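Clearing a Table Well: notes for the talk

Open with the bowls, before saying hello. Let people look for a bit. Everyone stacks bowls, and hardly any of us think about how!
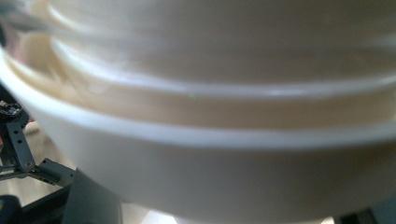
Gedar, November 25, 2023

Nested bowls are my favorite part of the whole job. See the shadow between the rims? Each bowl sits down inside the next, so the stack holds together when you lift it (hands under the bottom one, please). Tell the Trustard supper story: 22 guests, 121 dishes, one very small sink. Pause for the groans.

Then move to the table. Ask who wipes first and clears second. Hands up, no shame, I did it for years.
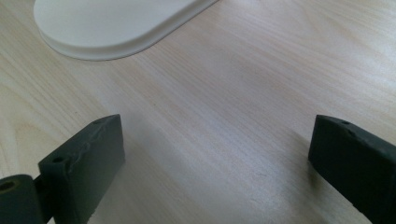
My rule is to clear in 4 trips, big things first, and wipe only at the end. Pale wood is lovely for this, crumbs show up right away. Follow the grain with the cloth, on the diagonal if that's how it runs, like on this one, and lift anything still sitting there, like the white piece near the top. Go under it too!

Eight minutes left by now. Take questions, mention the January session at Mimik.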